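Home Politics Regions Features Opinion Subscribe

The mayor's long silence on Pliscombe's water

22 February 2018
By the Witadstead Review politics desk

The taps in Pliscombe were shut off at night in January, and the mayor has yet to speak about it in public. Almost 1,000 people have signed a petition asking for a statement. The office has put out two short notices, both on pipe repairs and both unsigned.

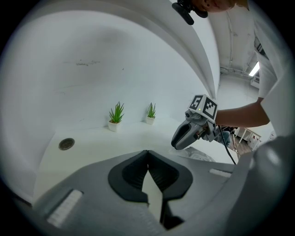 Council members from the ruling party say the mayor is waiting for a report from Urken, the contractor that runs the pumps. The opposition wants an open meeting first. It has asked for a room with plain seating and no stage, something closer to a smooth white tabletop with a curved white wall around it than the council chamber, where the public sits behind a rail.

Five wards are affected, and the anger is sharpest in the hill streets, where the pressure drops first. Online, the complaints have moved from the water to the mayor – and to the party leaders in Witadstead, who have said nothing either.

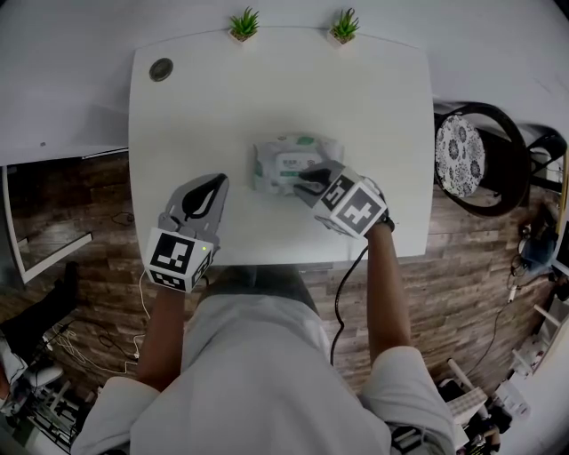
A relief plan went to the council last week and was sent back for costing. It covers tanker visits and a small store of household goods. Bottled water takes up most of the list. Further down come soap and wet wipes, the ordinary soft packet in white and green. The vote is now due next month.

Related
Wu bridge toll vote delayed again
Who pays for Urken's new pumps?
Witadstead party list: the early names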